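I'd had the open day at Kohlhase in my diary since October and nearly didn't go, as the forecast was bad and the bus takes 85 minutes with a change at Istard. In the end the rain held off and I was there before the doors opened. If you've never been, Kohlhase is a robotics workshop in a former printing works behind the station. They let the public in once a year. It's free, you book a slot, and you get a paper badge with your first name on it.

My slot was the late morning one, in a group of 12. We started in the big hall on the ground floor, where a sorting machine called Bakach was putting parcels into cages. It's quick and very loud. We had ear defenders on, so the talk was given before we went in, and I'd forgotten most of it by the time I was looking at the thing. I watched it for five minutes and then went to find the stairs.

## Upstairs

The smaller rooms were what I'd come for. On the first floor they had the doors open along the corridor and you could go in and out as you liked. The one I stayed in longest was room 101, where the job was steamed buns. The robot has two arms and has to get the buns from a plate into an electric steamer, which sounds like nothing at all until you stand and watch it being done.

I hadn't thought about how awkward a bun is. It's round, it's soft, and if you squeeze it too hard you've spoilt it. A tin or a box would be much easier to pick up. The gripper also has to come in from above and stay clear of the rim of the steamer, and then it has to let go without dragging the bun along with it. 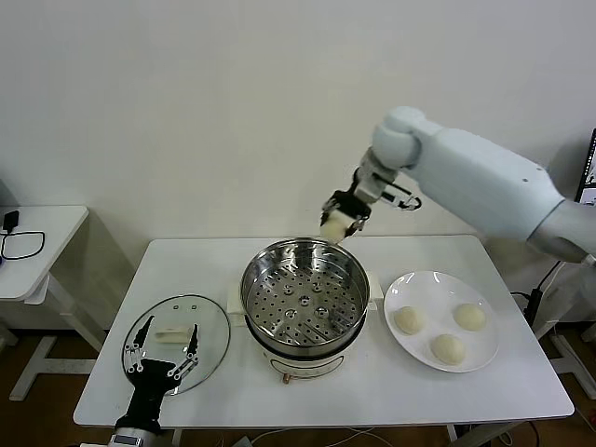
A woman near the door wanted to know why anyone would start with food, when there must be plenty of things in a house that don't matter if you drop them. The engineer said that was more or less the point of choosing it. People are fussy about what they eat, so you soon find out whether the handling is gentle enough. She asked whether it could do an egg. He said not yet, and that he wouldn't want to be the one cleaning up.

There were a few more questions after that. Somebody asked about speed, and the answer was that they could run it faster but had no reason to at the moment. They would sooner have it slow and right. I asked how it knows where the plate is, and I was told that it works from cameras and that the plate doesn't have to be in exactly the same spot every time. I asked what happens if you move the plate while the arm is on its way. He said that depends on how far you move it. I'd have liked to see that tried, but it wasn't part of the demonstration and I didn't push.

The project is called Pukura. There was a printed sheet about it on the wall in the corridor, in rather small type. From what I could gather they're working through ordinary kitchen jobs in turn, beginning with the ones that need very little force. Lids are on the list, and so is wiping down. The sheet said washing up had been put off until next year.

I went for a cup of tea at this point. The tea was in the old paper store at the end of the corridor, a pound a cup, with shortbread. There were chairs, which I was glad of. I had a look at the leaflet they'd given us at the door and saw that I'd missed the talk on batteries, but I can't say I minded much.

## Going back in

When I'd finished I went back to the buns. The group had thinned out by then and I could stand further forward. It's much easier to follow when you aren't looking over somebody's shoulder, and I could see how the fingers go round the bun and not straight down on top of it.

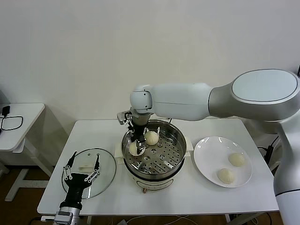 What struck me most was how much of the work is in the last few inches. The big movements, from the plate across to the pot, look easy. The arm swings over and that's that. Then it slows right down, and you find you're holding your breath a bit, which is a silly thing to do over a bun. I noticed other people had gone quiet as well.

I asked whether the fingers had any feeling in them. The engineer said there is a limit on how hard they can close, and that setting the limit had taken longer than he'd expected. Set it too low and the bun slips. Set it too high and you leave dents. Different dough behaves differently too, and one that has been standing for a while isn't the same as one fresh out of the packet. I bake a fair bit at home and could have told him that, but it was interesting to hear it from the other side.

He also talked about where the buns go once they're in. They need a gap between them, as anyone who has steamed a batch will know, and the robot has to leave that gap while still being able to get its hand in for the next one. If you put the first one in the wrong place you've made the rest of the job harder. I do this myself with baking trays.

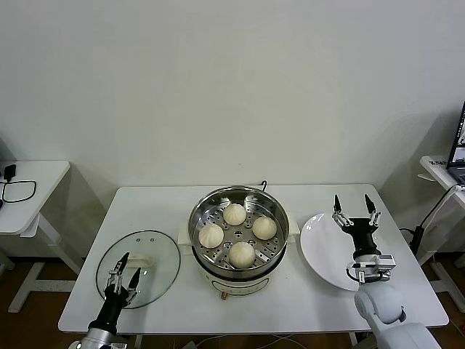
I asked if I could buy one, mostly as a joke, and he took it seriously. It isn't for sale and there's no date for when it might be. He thought canteens and care homes would come long before private kitchens, partly because of the cost and partly because of the room it needs. I measured up in my head and I'd have to lose the fridge.

By then it was getting on for half past one and the afternoon slot was coming up the stairs, so I handed in my badge and left.

A few practical notes if you're thinking of going next year:

- Book early. The morning slots had gone long before the afternoon ones.
- There is a lift, but it's round the back and you have to ask for it.
- Photos are fine upstairs. In the big hall they ask you not to take any.
- The café over the road was shut, so have the shortbread.
- The bus back to Istard goes from the other side of the station, by the taxi rank. I stood at the wrong stop and had to run for it.

I've put my name down for the email list and will post the date when they send it round.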